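Rurcombe Film Remakes List: read me first

Hello! This folder holds my list of films that are remakes, spin-offs or sequels of other films, matched up with whatever they came from. It started as a page in the back of a notebook for our film night at Rurcombe and got out of hand (as these things do), so now it's a proper spreadsheet with a proper readme.

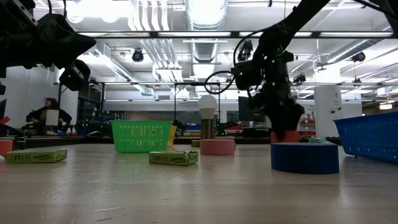

There are 501 rows at the moment. Each row is one pair: the later film and the earlier one it leans on. If a film borrows from two older ones it gets two rows, so please don't add up the rows and tell me that's how many films there are!

What's in the folder

pairs.csv - the main list
people.csv - directors and writers, linked to pairs.csv by the film code
notes.txt - my ramblings on the awkward cases
old/ - the version from before I fixed the accents, kept for anyone who built something on it

Columns in pairs.csv

code - a short code I made up, nothing to do with any other database
title_new, title_old - title as shown on the print or disc I watched
year_new, year_old - year of first public showing, festivals included
link - remake, spinoff, sequel or mixed
country - main producing country of the later film
length - running time in minutes of the later film
seen - y if I've watched both, n if I'm going on what other people tell me

A word on "mixed". I only use it when a film retells one story while carrying over a character from somewhere else, and there are just 13 of those. I love them, they're a nightmare to file.

Where it all came from

Mostly from watching things and reading the credits to the very end. Tsz-kin Choi sent me 90 rows of Hong Kong and Taiwanese films in February, neatly typed and with the original titles filled in, which put my own rows to shame. The Jukside film club lent me their programme notes as well, and I've used those for dates where I had nothing better.

The code that checks for doubled rows is a little script called Hirkix. You don't need it to use the list, but if you're sending me more than a handful of additions it's kind to run it first.

Known problems

Running times are a mess. Discs, telly versions and cinema prints all differ and I haven't always written down which one I timed.

Accents should be right now, but if you open the file in an old spreadsheet program you may see Krajčí turn into soup. Choose UTF-8 when it asks.

3 rows have no year_old at all. I've looked and looked. If you know, please shout!

Silent films are thin on the ground, and so is anything made for television. I'd like to get to the silents one day, telly I'm leaving to somebody braver.

Using it

Help yourself. Copy it, chop it up, put it in your quiz. A mention of the Rurcombe list would be lovely, and if you spot a mistake send me the film code and what it ought to say. I usually get to corrections in the evening, after the washing up.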